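## Two boards or one for a small prep counter?

**vonden_flat** wrote:

Moving into a place with 30 inches of usable counter between the sink and the stove. I currently own a white cutting board and a brown wooden one, both rectangular with rounded corners, more or less. The plan is to keep one out permanently and store the other. Which one stays out?

Secondary question: the same counter has to hold a cup, a bottle and a wooden box with a slot in the lid that collects coins and receipts. I would prefer not to mount shelves. The lease is strict on holes.

---

**Niditz413** wrote:

Keep the wooden one out. It can sit on the counter between uses without looking like something left over from dinner. White boards show every stain from beets and turmeric, and most of them look tired within a year.

Stand it on edge against the wall after washing. Leaving it flat on a damp counter is how boards warp.

---

**t_tsolakis** wrote:

I disagree with the premise. On a short counter both boards should stay out, in fixed positions, and the small items go in one row behind the working area. Storing one board means it never gets used, and then you are cutting onions and fruit on the same surface.

The layout I settled on has the small things at the back, ordered by how often I reach for them. The white board goes in front, where the hands are. The wooden board goes to the back right and takes bread or anything dry. 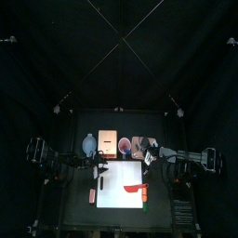
The point of a fixed order is that everything has one place to return to after wiping down. I wipe from left to right, lift each item once, and put it back before lifting the next. If two items are in the air at the same time, one of them ends up on the stove.

Bottles are the weak part of any row. A round one left on its side will roll if the counter is even slightly out of level, so check yours before deciding. Mine drops toward the sink.

Themis

---

**Niditz413** wrote:

Two boards on 30 inches is too much. Subtract the boards and the back row and there is no room to set down a hot pot. I measured this in my own kitchen before getting rid of the second board.

---

**t_tsolakis** wrote:

A hot pot goes on a free burner. If all burners are in use, it goes on a trivet on the wooden board. I have never needed a separate landing area.

---

**Ardalan H** wrote:

Both of you are treating the boards as the constraint. The depth of the counter matters more. With a standard depth the back row costs nothing, because the back six inches are out of comfortable reach for cutting anyway. With a shallow counter Niditz is right and one board has to go.

@vonden_flat, what is the depth?

Also, the slotted box does not belong in a kitchen. Coins are dirty and paper receipts curl up in steam. Put it by the front door.

Ardalan Hassanpour

---

**vonden_flat** wrote:

Depth is 24 inches to the wall, less the backsplash trim. The box is near the stove now because the door opens directly onto the counter. There is no hallway.

I will try both boards for a few weeks. What about the cup? I was going to use it for small utensils.

---

**Ardalan H** wrote:

A cup is fine for one or two short items. Anything long and heavy will tip it, particularly if it is light plastic. Use a wide-based crock if you have more than a couple of spoons. At 24 inches I withdraw the objection to the back row. The objection to the box stands.

---

**zoretness** wrote:

Minor correction on board care. Standing on edge is fine, but turn it so the same edge is not always down. Mine split along the bottom after one winter of being parked in the same position. Oil the end grain too. I do it every February and again when the heat goes off.

---

**Niditz413** wrote:

Agreed on turning it. Still one board.

---

**vonden_flat** wrote:

Update. Both boards are out, white in front, wood at the back right. Bottle is upright at the far left, as the counter does slope. The box has moved to the windowsill, where it fits with half an inch to spare. The cup holds a peeler and a small brush and has not tipped so far.

The remaining problem is crumbs collecting behind the wooden board. Is there a fix that does not involve lifting it daily?

---

**t_tsolakis** wrote:

No. Lift it daily.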